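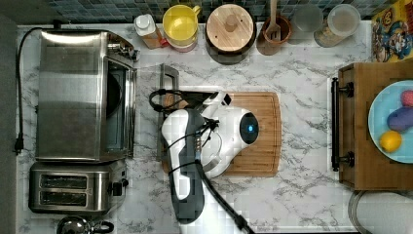 How many goes do I need per task before training is worth trying? I'm collecting examples for a pick and place job in our kitchen at Branstead, play food from a plate to a chopping board, and I've got 30 so far. The lemon and the aubergine start on the light blue plate every time. Should I be moving the plate about?
Yen-ting Mak

Yes, move it! I did 200 with mine in one spot and it was hopeless anywhere else. Shift the tray too, and do some at 9 in the evening with the lights on.
Jumard

30 was fine for me
Tai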